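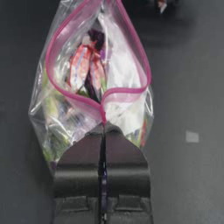
Wrist camera view: zip bag held between the fingers, pink seal open.

Teaching the bag task by remote control

Quick version for anyone taking a turn on the Bornent arm this month. Arben wrote the long one, it's in the shared folder, read it when you have time.

Before you start

Leader arm and follower arm both powered, both in the rest pose. If they don't match, the follower will jump to catch up. Keep your hands out of the way till they agree.
Check the wrist view is live. A frozen picture looks fine until you move.
Wipe the fingers. Sticky fingers drag the plastic.
Bag on the dark mat, with wrapped sweets or similar inside. Change the mix now and then so it doesn't learn one bag.

Recording

1. Press record, wait for the beep. Then move. Anything before the beep is lost.

2. Come in slow from above. Fingers open a bit wider than you think you need.

3. Line up using the seal. Pink strip shows up well against the clear plastic, the rest of the bag is all shine and folds. You want the point where the two sides of the strip come together sitting just above the fingertips.

4. Close gently. Watch the plastic bunch at the sides of the fingers and stop squeezing there. Contents will bulge out a little either side, fine.

5. Lift straight up. No twist. If the mouth starts folding over, lower it, let go, go again in the same episode. Recoveries are useful, Mirjana wants more of them.

6. Carry it over to the tray, pause, put down, open, back off. Don't whip the arm away, the bag can catch on a finger tip and come with you.

7. Press stop. Keep or bin it straight away, you will not remember later.

An episode should take 16 seconds or so once you've got the hang of it, sorry, make that 16 seconds flat, the recorder cuts off there and you lose the end. Practise with recording off first.

What to bin

Bag dropped and not picked up again.
Your hand in the wrist view.
Long dithering at the start. A short think is ok.
Camera lag you could see. Tell Ivan as well, don't just bin it.

What to keep even if it looks ugly

Crooked grip that still held. Slow lift. Second go at the grasp. The policy needs to see these or it gets stuck the first time something slips.

Common trouble

Fingers close on nothing: you're too high. Shine on the plastic makes it look nearer then it is. Use the side screen for height and the wrist view for left and right.

Bag slides out on the lift: go lower, take a proper fold of plastic.

Arm feels heavy: gravity setting has been left off. Menu, page 3, switch it back on.

How many

We need 200 kept episodes before the first training run. Swap drivers every so often, everyone's hands are different and it shows in the data. Write your initials in the log with the bag you used. Log is on the Steltach drive, file called Gretell, ask Fatos if you cant get in.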